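Clubs > Robotics Club > Home Folding Project > FAQ

We use cookies to remember your settings. By continuing to browse you agree to this. Accept / Manage

Home Folding Project: Frequently Asked Questions

Kept by Þröstur Lauritsen, who voted against the project and was then asked to write the page. Questions come from new members, parents, and people who stopped at our table at the Stougaard open house in December.

What is the project?

Members take a pair of hand-held grippers home and fold clothes with them while the grippers record video. The recordings are supposed to teach Wosolix, the club's two-armed robot, to fold laundry. I say "supposed to" on purpose. A robot that has seen a lot of folding has seen a lot of folding. Whether it can do any is a separate question, and we have one number on it so far (see further down).

Do I need a lab or a special table?

No. A bed is fine. Most members use one, floral bedspread and all.

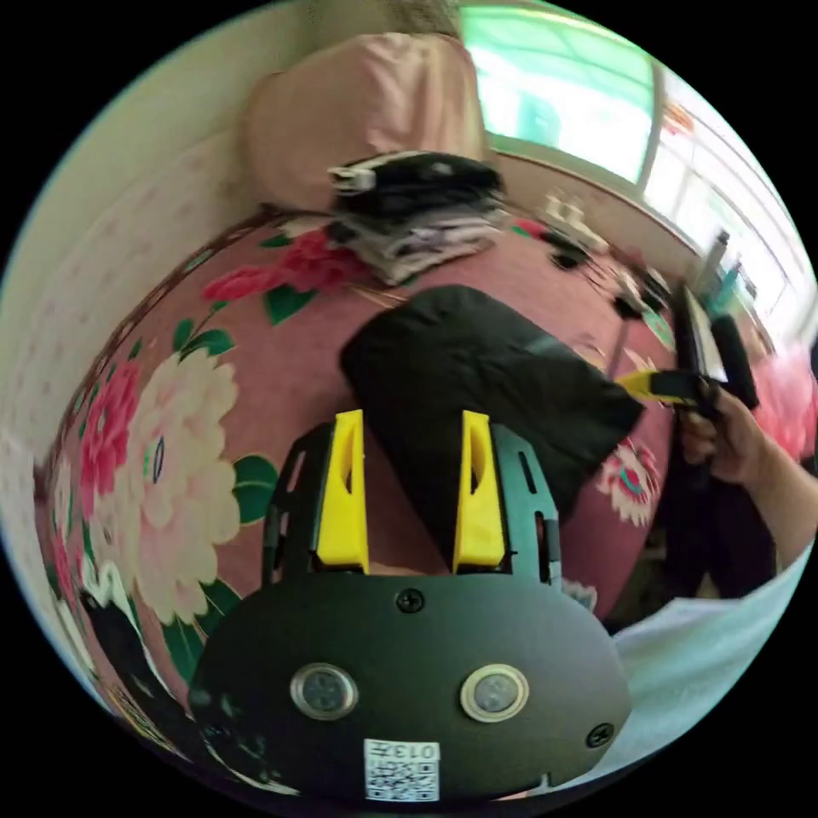 Black fabric on the bedspread, second gripper in the right hand.

The people in favor say real bedrooms are the whole point, and that a robot trained on a bare table only learns bare tables. Maybe. I would like to see that tested before we repeat it on a poster. Nobody has run the same garment on both surfaces and compared. If you want a project inside the project, please take that one.

How many recordings do you have?

3629. It sounds like a lot and it gets quoted a lot. It includes dropped shirts, restarts, and recordings where a member talks to a parent for most of the time. I asked for a count of the usable ones and was told it depends what I mean by usable. That is a fair answer, but then the big number shouldn't go on the flyer by itself.

What should I fold?

Start with something plain, like a T-shirt or a pillowcase. Do it slowly. If it ends up in a heap, leave it in a heap and start from there, because heaps are what laundry is.
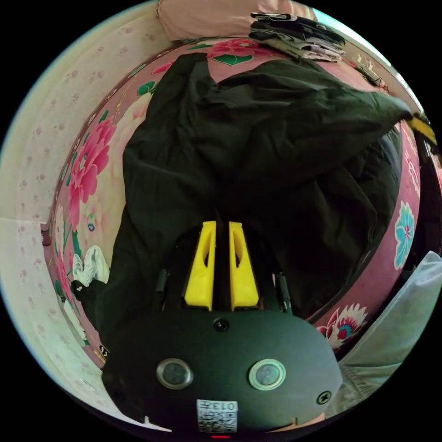 Dark clothes give us the most arguments. One half of the club says the cameras lose the edges of black and navy cloth, and the other half says that's a lighting problem. I have read both write-ups and neither one convinced me. For now, do your dark things in daylight and write down the time you started, so there's at least something to check later.

Does the robot work?

On the last trial day Wosolix was given 76 attempts at folding a T-shirt in half. The judges passed nearly 70. That is better than I predicted and I've said so at a meeting. It was also one T-shirt, laid flat by a person before every attempt, and the judges were club members. Ask me again when somebody throws it a wet towel.

Is this cheaper than practicing on the robot itself?

Yes, and this is the argument I find hardest to knock down. We have one robot and a long sign-up sheet. You can record at home after dinner. You still have to check the files afterward, and people forget to count those hours.

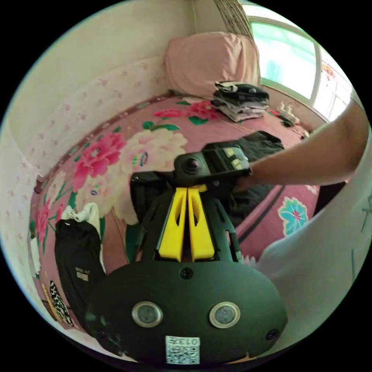

Club Handbook, Issue 2, p. 70

What do I check before I start?

Look at the sticker on each gripper and write its number in the log. Squeeze the fingers open and shut a few times. Make sure the camera is seated firmly in its mount, and check it again halfway through. Then put away anything you wouldn't want the rest of the club to see, including mail, medicine and homework with your name on it.

Who sees the videos?

Club members who work on the training, and our advisor. They go on the Plakico drive. I have asked how long they stay there and the current answer is "as long as we need them," which I don't accept as an answer. Until there's a proper one, you can have your recordings deleted by asking me.

Are we going to the Ivach competition?

We've applied for the household event. The rules let the organizers choose the clothes, and we won't see them in advance. I think that will be good for us, whatever the score.

Can I join if I think this is a bad idea?

Yes. I did. Bring your own T-shirt.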